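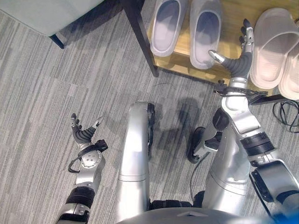 Ludger Lammers asks

Is it rude to make people take their shoes off? We had new carpet put down all through the downstairs of our place in Lollthorpe, it's a light colour and it cost more than my first car. I grew up in a house where shoes came off without anyone mentioning it, but my wife's family march straight in from the garden and sit down. Her uncle has been round twice and both times I said "oh, feel free to pop your shoes off" and both times he said "no, you're all right". What do you do with that? I don't want a sign on the door. My wife says a sign would be the end of us socially. Do people offer slippers, or is it a bit odd to put your feet in somebody else's? We've got a lunch coming up with 11 people and I'm already losing sleep over the gravy, never mind the shoes.

Posted May 31, 2025

crumpetmarjorie

Not rude at all, it's your carpet! But "feel free" is where you're going wrong, Ludger. The uncle took you at your word. He felt free and he kept them on.

I put it in the message when I invite people. Something like "we're a shoes-off house so bring thick socks, the hall gets chilly". That way everyone has warning and no one gets caught out with a hole in their toe (which I think is what half of the fuss is really about, my brother wouldn't take his off once and it was exactly that, big toe right through). Then be in your own socks when you open the door. People look down, see your feet and get on with it.

And do give them somewhere to sit! I can't stress this enough. If your hall has nowhere to perch, your older relatives are hopping about holding on to the radiator and of course they say no thank you. I got a little bench from Gallagher's when they were clearing the back room, paid £20 for it, and it has done more for my carpets than any amount of asking.
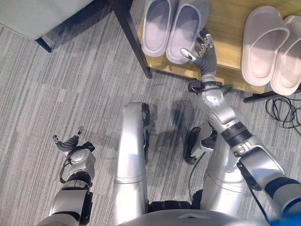
As for slippers, I'd have a few pairs by the door where people can see them and then say nothing. Some will, some won't. My mum always brings her own in a carrier bag now and is very smug about it. Go for the open-backed sort if you can, they fit more or less anyone, and you don't get that business of squashing the heel down. I'd avoid the fluffy kind for visitors – they hold on to crumbs and they never look fresh again after the first winter.

I should say I don't ask the man who does the boiler. He has steel toecaps for a reason and I'd sooner hoover. Same with anyone carrying something heavy.

Your uncle might have a bad back or awkward feet, by the way. Ask your wife to find out on the quiet before you fall out with him.

tea_at_441

Slippers, yes, definitely. My house is number 441 on a very long, very muddy road so I've had practice.

I buy Akum ones, they're plain and they go through the machine at a low heat. Don't put them on a radiator afterwards, mine went a funny shape and the left one has never been right. I was paying four pounds a pair, it may have gone up. Get a couple of big sizes or the men will all claim theirs don't fit.

I keep mine on the rack with the toes pointing out into the hall, then my other half comes along and turns them the other way round, and so it goes on. I'm told that in some houses the toes face the door so you can step into them on the way out, but for slippers you want to step into them on the way in, surely? If anyone knows the proper way I'd love to win this one.
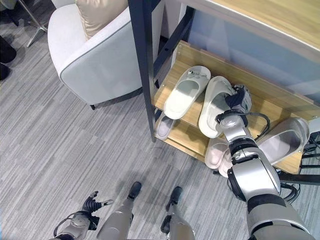
Washing is the other thing. I do the guest pairs after every big get-together and leave them out somewhere airy overnight. If people can smell that they've been washed they stop being squeamish about sharing. Offer clean socks as well if it's children, theirs are always soaked.

For your lunch, get a good big mat for outside and another for inside, and accept that the gravy is a separate problem.

Dorkia

just let him keep them on. we had this with my father in law for years, it's one afternoon, put a rug down under his chair and hoover on sunday. carpet is for walking on

also light carpet in a dining room?? we did that in september and regretted it by the end of the month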